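Chapter 4
Lawns: The Crop Nobody Eats

What you will meet in this chapter
How turf grass grows, and why cutting it does not kill it
Warm-season and cool-season grasses
Water, roots, and the sprinkler problem
The lawn as a social contract

4.1 A field with no harvest

Consider the farmer who plows a field, seeds it, feeds it, waters it, defends it against insects, and cuts it every week from spring to October. At the end of the season he puts the entire crop in paper bags and pays someone to take it away. We would worry about this farmer. We might call his children. Yet on any mild afternoon in the town of Ravley you can hear 44 of him at once, each with a gasoline engine.

The lawn is a strange plant community. It is made of grasses that are never allowed to do what grasses do, which is grow tall, flower, and set seed. A meadow left alone is a crowd of species at different heights and different stages of life. A lawn is a meadow kept in permanent middle school.

It survives because of where grass keeps its growing point. Most garden plants grow from the tips of their shoots, and if you cut off the tips you set them back badly. A grass plant grows from its crown, a pale knot of tissue at soil level, and from the base of each leaf. The mower takes the old end of the blade. The new end, down by the soil, carries on. Grasses came to this arrangement by being chewed on by large animals for a very long time, and they do not seem to mind that the animal now has a pull cord.

4.2 Reading the color of a lawn

Ask people what color grass is and they will say green, in the tone reserved for foolish questions. Kneel down and the answer gets longer. Olive, lime, moss, and yellow-green can share a single square yard, and the differences are worth learning to read.

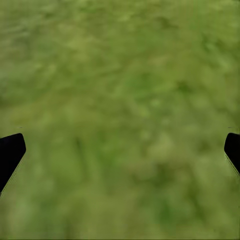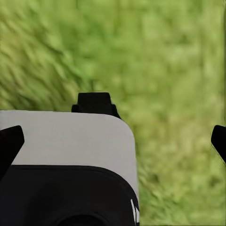
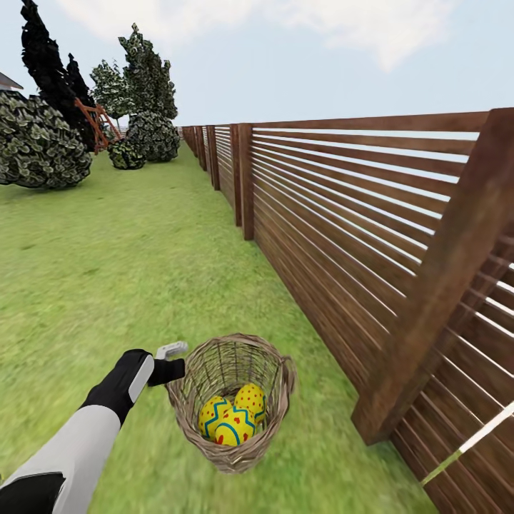 Figures 4.1 to 4.3. Green, in several opinions.

A general yellowing that begins with the older leaves often points to a shortage of nitrogen. Yellow new leaves with green veins suggest a shortage of iron, common in alkaline soils. A dull, bluish cast, along with footprints that stay pressed in long after the foot has gone, means the plants are short of water and have begun to fold their leaves. Small, round, very dark patches usually mean a dog.

None of these signs is certain by itself. Shade, mowing height, and the mix of species all shift the color too. The town of Forkanitz once spent two summers fertilizing a pale strip beside its library before a gardener pulled up a handful and found that it was simply a different grass, pale by nature and in excellent health. By then it was also very tall.

4.3 Two kinds of grass, two kinds of regret

Turf grasses fall into two groups. Cool-season grasses, such as Kentucky bluegrass and the fescues, grow hardest in spring and fall and sulk in the heat. Warm-season grasses, such as Bermuda and zoysia, love the summer and turn the color of a doormat after the first hard frost. Between the two lies a wide belt of country where neither is happy, and where a great many people have chosen to live.

Our running case in this chapter is the Cirillo tract, a development of 91 houses built on what used to be pasture. Each house has 800 square feet of front lawn. The builder scraped off the topsoil, sold it, and rolled sod over the clay that was left — a bit like laying a good rug on a parking lot. Keep the clay in mind. It will explain most of what goes wrong in Sections 4.4 and 4.5.

Before reading on, work through these.

1. One inch of water over 100 square feet comes to 62 gallons. How much water does a single Cirillo lawn need for a one-inch soaking? How much do all the lawns need together?
2. A resident of Skomis Lane waters for five minutes every evening and reports shallow roots. Suggest a better schedule, and a tactful way to bring it up.
3. Find a patch of grass near you that has not been mown this season. List the plants in it that you can name, then the ones you cannot. Compare the lengths of the two lists.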